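Pinow Releases Drasen 4, a Technology Lookup Service for Public Websites

Drasen 4, the fourth major version of the website technology lookup service from Pinow, is available to all account holders as of this January. The release replaces the detection engine, extends the signature library and adds a change history for every indexed domain.

Drasen identifies the software a public website runs on: content management system, web server, analytics tags, mailing list forms, payment scripts, content delivery network and hosting provider. Users enter a domain name and receive a list of detected products grouped by category. Results can be viewed in the browser, exported as CSV or retrieved through the API.

The signature library in Drasen 4 covers 995 products in 15 categories, including 137 plug-ins for content management systems that were not detected in version 3. Each signature now consists of at least two independent markers, such as a response header and a script path. A product found by a single marker is listed as "unconfirmed" and is left out of exports by default.

"Most false matches in version 3 came from leftover files," said Ulises Barrientos, head of product at Pinow. "A site changes its form plug-in, the old stylesheet stays on the server, and the lookup reports both. Version 4 checks whether the file is called by the page before it reports anything."
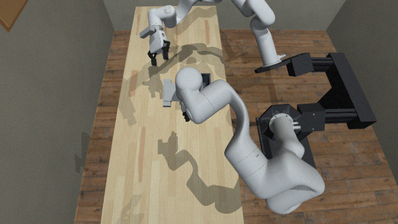

Rendered view: two robot arms reaching over a long light-wood table.

The change history records the first and last date on which a product was detected on a domain. Earlier scan results have been converted to the new format where the original markers were stored. Records without stored markers remain available in a read-only archive and are not included in history charts.

Scans are run from the Stirkard crawler, which Pinow has operated since the first version of Drasen. Stirkard follows robots.txt directives, requests no more than one page per second from a single host and does not submit forms or log in to accounts. Site owners can request removal of a domain from the index through the account page or by e-mail.

Version 4 was tested over two release cycles with 308 customer accounts. Changes made during the test period include a shorter timeout for hosts that do not respond, a separate category for consent banners and the option to filter results by subdomain. Test accounts have been moved to the production service with their saved lists intact.

The API uses a new response format. Requests to the version 3 endpoints will continue to work through the end of the current contract term for existing customers. A field-by-field conversion table and sample requests are included in the developer documentation. Client libraries for PHP and Python have been updated; the Ruby library will follow in a later release.

Extensions for WordPress and Drupal are maintained by Vigfúsdóttir, a Pinow integration partner, and require an active API key. Both extensions display lookup results inside the site administration screen.

Existing subscriptions carry over to Drasen 4 at no change in price. Support is available by e-mail Monday through Friday.

About Pinow
Pinow develops lookup and monitoring software for web agencies, hosting companies and software vendors. Its products are Drasen and the Stirkard crawler.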